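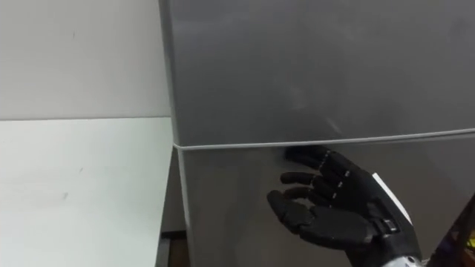 Why does my bike have so many gears?

When I was seven I got my first bike with gears, and I thought the numbers on the shifter were speeds. Number one was slow, number seven was fast, and why would anybody want slow? So I put it in seven and left it there for a whole summer. I got very tired and I walked up a lot of hills.

I fix bikes for a living now, and kids come into the shop with the same idea I had. So let's sort it out!

First, find the round parts with teeth

Turn your bike so you can see the chain. The chain goes around two places. Up front, by the pedals, is a toothed ring called a chainring. At the back, in the middle of the wheel, is a stack of toothed rings called sprockets (some people say cogs, and that's fine too). The whole stack has a name as well, the cassette. Grown-ups may tell you they used to have cassettes for music. Different thing.

When you push the pedals, the chainring turns, the chainring pulls the chain, and the chain turns a sprocket. The sprocket turns your back wheel and off you go.

Now let's count teeth

Say your chainring has 30 teeth, and the chain is on a sprocket at the back with 10 teeth. You push the pedals around one time. All 30 teeth pull on the chain, and the little sprocket has to go around three whole times to keep up. One turn of your feet, three turns of the wheel! You go a long way, but each push is hard.

Now shift so the chain is on a big sprocket, one with 30 teeth. Same chainring, same feet. This time one turn of the pedals gives you just one turn of the wheel. You don't go nearly as far, but the pushing is much easier.

That's the trade you make every time you shift. Easy pushes take you a short way, and hard pushes take you a long way. A bike can't give you easy and far at the same time (I wish).

Think about stairs

My friend Sosina Alemneh teaches riding to beginners, and she explains it with stairs. Imagine climbing to the top of a building on normal steps. Now imagine steps as high as your waist. There would be fewer of them, but oh, your poor legs! The building is the same height either way. Low gears are like the small steps, and high gears are like the giant ones.

So which gear should I use?

Going uphill, use a low gear. That's a big sprocket at the back. Your feet will spin quickly and you'll feel a little silly, but you'll get there.

On flat ground, pick something in the middle. If your legs are bouncing around like crazy, shift up. If your knees are complaining, shift down.

Going downhill or with the wind behind you, try a high gear - that's a small sprocket at the back.

And at a stop sign, shift down before you stop. Starting off in a high gear is really hard work, and you might wobble.

One important thing about shifting

On most bikes with a stack of sprockets, the chain has to climb from one to the next while it's moving. So keep pedaling when you click the shifter, but pedal softly, like you're stepping on a sleeping dog's blanket and don't want to wake him up. If you stomp on the pedals in the middle of a shift you'll hear a loud crunch. Chains don't like that. Shift before the hill gets steep and you won't have to stomp.

Something to try

Find a flat, quiet place with no cars, and bring a grown-up. Put a piece of chalk on the ground for your starting line. Use your lowest gear, turn the pedals around exactly five times, then stop and make a mark. Go back and do it again in your highest gear. Measure both with your own footsteps and write down the numbers. Then do the gears in between, if you're not hungry yet.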